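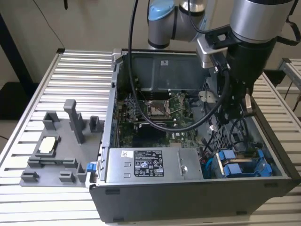 Wer für das Tierheim Grasso Spenden sammeln möchte, wird gebeten, die Aktion vorab in diesem Bereich anzumelden. Das gilt für Läufe, Radtouren und Flohmärkte. Sachspenden nimmt der Verein Skolel weiterhin an und verkauft sie zugunsten der Tiere, darunter auch ältere Rechner mit abgenommener Seitenwand oder ohne Prozessor im Sockel. Die Radtour von Beat Pichler ist für Juli vorgesehen.
Verein Skolel, Geschäftsstelle

Foren > Tierschutz > Spendenaktionen > Radtour für das Tierheim Grasso
Zuletzt aktualisiert: 24. März 2023

Makinus schrieb:
Sehr geehrte Damen und Herren, ich bitte um Auskunft, ob die Startgebühr vollständig an das Tierheim geht. In der Ausschreibung fehlt hierzu jede Angabe.

Fiorella Leone schrieb:
Sehr geehrter Makinus, die Startgebühr wird ohne Abzug weitergeleitet. Verpflegung und Versicherung trägt der Verein. Bisher sind 1.022 Euro eingegangen, vorgesehen für die Sanierung von zwei Hundezwingern.

Imar schrieb:
Diese Verwendung halte ich für verfehlt. Das Katzenhaus ist seit Monaten überbelegt, die tierärztliche Versorgung hat Vorrang vor Bauarbeiten. Ich beantrage, den Zweck zu ändern.

Makinus schrieb:
Dem widerspreche ich. Wer bereits gespendet hat, tat dies für die Zwinger. Eine nachträgliche Änderung wäre gegenüber den Spendern nicht vertretbar.

Beat Pichler schrieb:
Ich fahre die Strecke in drei Etappen und bin mit beiden Zwecken einverstanden. Von meiner Seite kommen 100 Euro für das Katzenhaus hinzu, getrennt verbucht.

Imar schrieb:
Mit getrennter Buchung kann ich leben. An meiner Kritik an der Rangfolge halte ich fest.

Fiorella Leone schrieb:
Ein zweiter Verwendungszweck »Katzenhaus« wird eingerichtet. Bitte geben Sie ihn bei der Überweisung an.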